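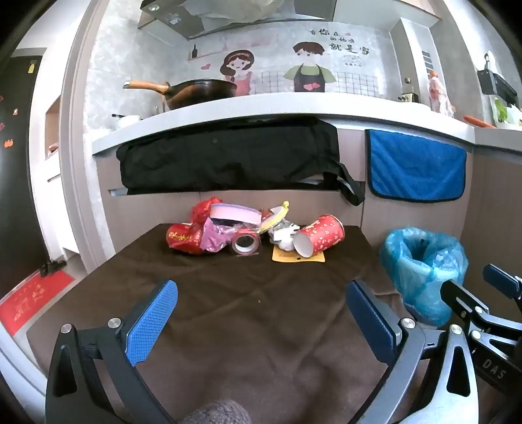 Ticket 700 – Break kitchen, shared table and bin
Category: Housekeeping / fixtures
Opened by: Cremilda Vasconcelos
Assigned to: Signe Brynjólfsdóttir
Priority: Low
Status: Closed, one follow-up open

Problem as reported
Table by the counter is being used as a drop point. Wrappers, a used paper cup and a tissue are left on the brown tablecloth although the bin is right beside it. Packing tape and the pink sponge are mixed in with the trash. When the table is cleared in one sweep, good items get thrown out. Two rolls of tape lost this way in November. Second complaint: the bin bag slides down inside the bin once there is any weight in it.

Log

08:40 – SB. Checked the table. Reusable: tape, sponge, yellow clip. Trash: red candy bag, pink and purple wrapper, tissue, red flowered cup. There is also a small yellow card under the cup. Please confirm whether it is needed before I clear.

08:55 – CV. Card is not mine. Keep it for now. The clip belongs with the snack bags.

09:10 – SB. Card placed in the drawer with the spare keys. Trash removed. Tape returned to the Gresasport shelf in the stockroom, clip to the snack drawer. Sponge moved to the sink.

09:25 – SB. Cloth taken outside and shaken, then put back. It still shifts when anything is dragged across it. Fitted 4 tablecloth weights from the Olteck box, one per corner. Dragged a full tray across twice, no movement.

09:50 – SB. Bin. The blue bags in use are folded over the rim but nothing holds them. Measured the rim and compared with the bag: the bag is too wide, so the fold goes slack. Tried a knot in the slack at the back. Held with 7 full water bottles inside. Knot is awkward to undo when the bag is full.

10:15 – CV. Can we order narrower bags? Trulidano has them in packs of 33.

10:20 – SB. Yes. One pack requested. Use the knot until it arrives.

10:40 – CV. While you are there: the black bag hanging on the cabinet front. The strap hangs low and catches on people's shoes. The blue towel on the door handle next to it also comes off every time that door is opened.

11:05 – SB. Strap shortened and tucked inside. Towel moved to the rail by the sink. The wok on the counter has been pushed back so the handle stays clear of the edge. Bag stays where it is until Mạc says where the shopping bags should go.

14:30 – SB. Rechecked after lunch. Table clear apart from one cup, binned. Bag still up on the rim.

Resolution
Table cleared and cloth secured. Bin bag held with a temporary knot. Tape is now signed out from the stockroom and goes back there after use.

Open item
Replace the bin bags when the narrow pack is delivered. Owner: SB.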